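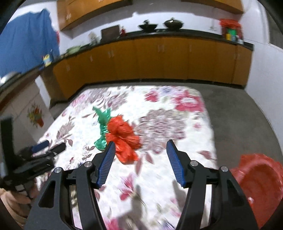
Plastic bags at home: keeping, folding, sorting
Speaker notes, Larine housing meeting, November 25, 2025

Start once the back rows are seated. Talk runs 22 minutes, questions after.

Opening
Ask who has a bag full of bags. Wait for hands. Say that we asked households in the Okska blocks the same thing last winter and got 46 replies. Most keep their bags under the sink. A few keep them in a drawer that no longer closes.

Where to sort
Use a big flat surface. A bed works well and saves your back if it's the right height. Leave the bedspread on and shake it out later. Put a basin within reach for the bags you are throwing away.

First pass
Pull the bags apart. They come out twisted together, handles caught in handles. Don't yank, the thin ones split. Check inside each one for receipts and onion skins. Anything sticky goes in the basin.

Second pass
Sort by size. Color doesn't matter, though people like to do it that way. If someone asks, say it's fine.

Folding (do this one live, slowly)
Lay the bag flat and press the air out toward the handles. Fold in half lengthwise, then again. Fold up from the bottom in triangles until you reach the handles. Tuck them in.
Do a second one with the audience. Hand out bags from the Waretti box. Expect noise.

How many to keep
I keep around 22 and stop there. Your number will depend on the size of your trash can. When the drawer is full, the rest go to the drop-off.

Drop-off
The Larine bin is by the side entrance and takes clean, dry bags only. No food wrap, no netting. It gets emptied in December, so bring yours before then.

Questions
Paper bags: separate stack, folded flat.
Torn bags: basin.
Leave the sign-up sheet on the table by the door.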